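Open Day at Trosent High School

The doors opened at 9 in the morning and there was already a line along the side of the gym. Trosent takes 165 new ninth graders each year, and families who want a place have to turn in the form by the end of October. My daughter is in eighth grade, so we went on the Wednesday session, which is smaller than the weekend one.

Check-in was quick. Each family got a folder, a bell schedule and a group color. We were green, with 16 other families, and our guide was a junior on the debate team who walked fast and knew all the room numbers.

The first stop was the library. Baptiste Ferrand, the assistant principal, talked there for 30 minutes about the early college program. Students apply in the spring of tenth grade and take their college classes in the afternoon. Books are covered by the school. Parking is not, and a parent behind me asked about that twice. 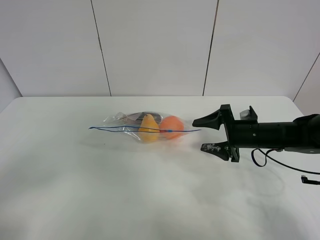 Volume 16

After the library we went up to the second floor for sample lessons. We sat in on ninth grade biology and then a Spanish class that was playing a vocabulary game. Class sizes looked fair to me. The biology teacher handed back lab reports while we were there and spoke to each student about theirs, and I liked that.

The arts wing is named the Đorđević Building and dates from 2000. It has a band room, a small theater and two studios. The spring musical was already cast, and a few students sang one number from it for us. My daughter stayed behind to ask about stage crew and we had to catch up with the green group at the stairs.

Lunch was in the cafeteria, pizza or salad. The clubs had tables along the back wall — robotics, step team, yearbook, chess and a new one for students who want to be nurses. Sign-up sheets were for current students only.

The last session was for parents, on buses and fees. The route map is in the folder, but the stop times are not, and the office said those go out in the summer. We left at 1:30.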